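Le retrait, cette cote que l'on ne dessine pas

Une pièce injectée sort du moule plus petite que son empreinte. Pour un polypropylène, le retrait linéaire se situe couramment entre 1 et 2 %. Sur une longueur de 400 mm, l'écart atteint donc plusieurs millimètres, que l'outilleur doit intégrer dès le tracé de la cavité.

Le phénomène n'est pas isotrope. Les polymères semi-cristallins se contractent davantage que les amorphes, et les charges en fibres de verre réduisent surtout le retrait dans le sens de l'écoulement. D'où le voilage des pièces minces, que la nervuration limite sans l'annuler.

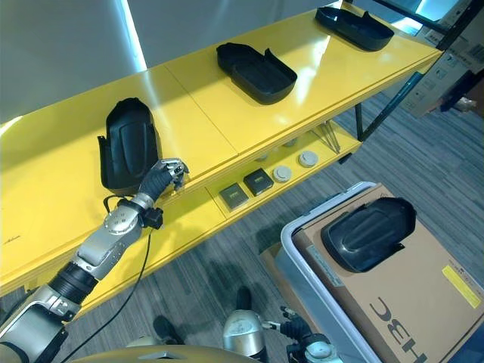

Capots noirs en plastique moulé, posés sur une étagère jaune.

Chez Ortuño, sous-traitant installé à Carkthorpe, Soledad Marín règle d'abord le maintien en pression. « Tant que le seuil n'est pas figé, on peut encore compenser. Ensuite, la matière fait ce qu'elle veut. » Son atelier a gagné 7 secondes de cycle en juin, après la reprise de 2 circuits de refroidissement.

Reste le post-retrait. La cristallisation se poursuit après l'éjection, à une vitesse qui dépend de la matière et de la température de stockage. Baltasar Arrieta, métrologue, refuse tout contrôle dimensionnel avant stabilisation complète. Les normes d'essai prévoient d'ailleurs un conditionnement préalable des éprouvettes, dont la durée doit figurer au rapport de mesure.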